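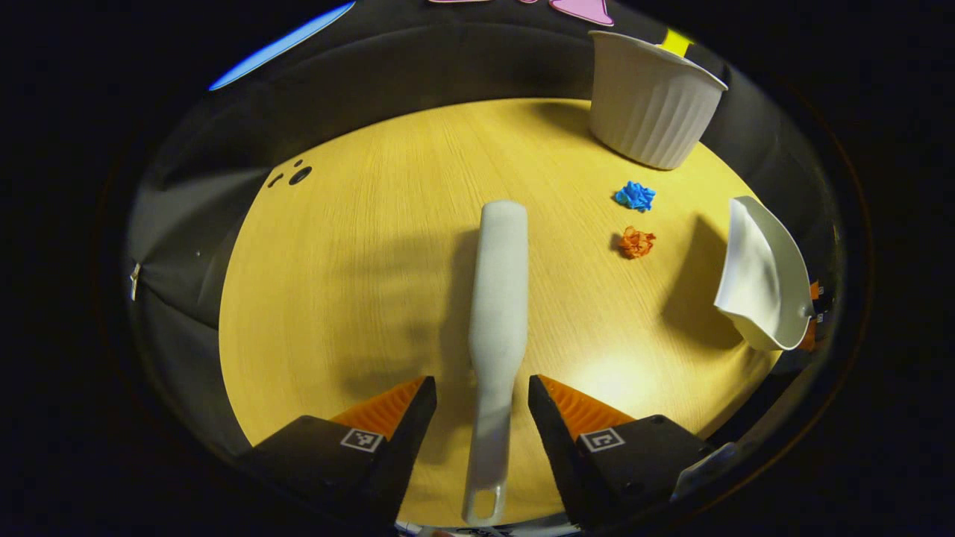
What do you do about the registration when you buy a trailer that was last registered in another state?

Get the title signed over first, then get the weight and the serial number checked in your own state, and only then apply for the plate. Doing it in another order cost me 5 weeks.

The trailer is a Trekel single axle, bought from a private seller in Estcombe. It has a steel deck and a drop ramp, and it had been registered there for six years. The seller had the title to hand with no lien on it. I had a bill of sale ready and we both signed. So far so good.

My mistake was with the mileage section. Trailers have no odometer, and on this version of the form the section has to be struck through or marked exempt. We left it blank. The clerk at my county office would not accept a blank, and would not let me fill it in myself either, as the seller's signature sits directly underneath. The form went back by post and returned a fortnight later.

The second problem was weight. The old registration gave an empty weight of 1,257 lb. The maker's plate gives a gross rating only, and my county charges by empty weight. They wanted a slip from a certified scale. The nearest one is at the Bisari grain yard, which charges 5 dollars and is open to the public on two mornings a week. Take the trailer off the hitch before it is weighed, or the tongue load goes missing from the figure. The slip came out 70 lb heavier than the old registration, presumably the spare wheel and the toolbox. The office used the slip.

Third, the serial number. A trailer from outside the state needs a physical inspection, and the inspector has to read the number off the frame. Mine was under two coats of paint on the left side of the tongue. Use paint stripper and a soft brush – a wire wheel can take the stamping down with the paint, and an unreadable number means a new one has to be assigned, with its own form and fee.

I used the Gautam agency for the last stage, mostly to avoid another half day in the queue. They charged a flat fee on top of the state charges and had the plate in two working days. They also pointed out that the old plate should go back to the issuing state. Some states keep billing until it does. I sent it by recorded post and kept the receipt.

The renewal falls in November, whatever month you first register, so the first year is a short one. The fee is reduced to match, but the inspection charge is not.

Posted 7/13/05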